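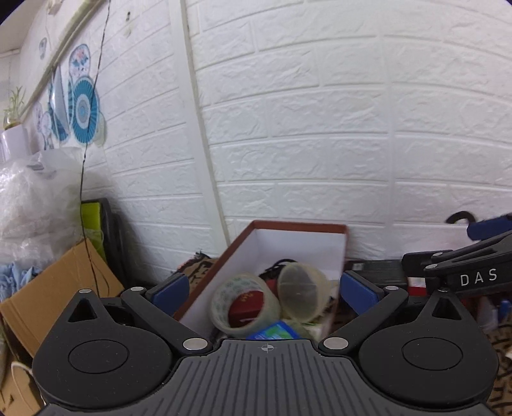 Selon Ginette Perrin, un élève apprend davantage en vidant une caisse mal rangée qu'en empilant des cubes toute l'année. La remarque, parue dans le bulletin de l'école Claswood, est souvent reprise pour résumer l'esprit du concours Amegashie.

Le concours Amegashie est une épreuve scolaire de manipulation robotique, ouverte aux lycées et aux clubs techniques. Il a été créé à Warnska par Lukian Maksymiv et Salamatu Acheampong. La finale se tient en mai.

Déroulement

Chaque équipe compte 3 élèves. Elle doit saisir à la pince des objets courants placés en vrac dans une boîte ouverte – rouleau de ruban adhésif, gobelet en plastique, câble, emballages – puis les déposer dans la zone voisine. Les démonstrations sont faites à la main, avec une pince portative, et servent ensuite à entraîner le programme de l'équipe. Le règlement en limite le nombre à 200. Les objets souples valent double.

Participation

La dernière édition a réuni 74 équipes. Les inscriptions ferment le 7 mars. Le club Skeltum, encadré par Ayuba Nyarko, détient le record de points avec 1 850.

Critiques

Judite Valente a reproché au barème de favoriser la vitesse. Une pénalité pour objet écrasé a été ajoutée depuis – elle ne s'applique pas aux emballages.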